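Pouring task – group report, part 3 (method + first results)
Group: Nhung Huỳnh, Lợi Lục, Roscoe Rosenthal

Changed the method after the April trials. Old version used one fixed start position, so the policy just learnt the path. Now the cup and bottle get moved before every run. Demos by hand, 200 in total, same white table throughout. Cup is paper on purpose – soft, so grip force matters. Force limit set by Lợi, not tuned much yet. 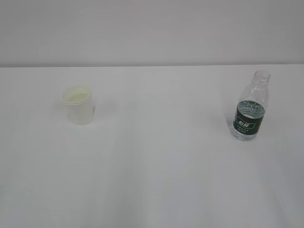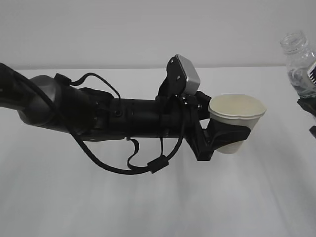 Fig. 2. Paper cup and uncapped bottle standing on the table (first picture); cup held in the gripper (second).

Results so far. Trained 800 steps, then 8 test runs. Grasping the cup fine in most of them, pouring much worse. Biggest problem is the white cup on white table, the detector looses the rim. Next – coloured cloth under it, and rerun with teh same seeds. Roscoe has the logs.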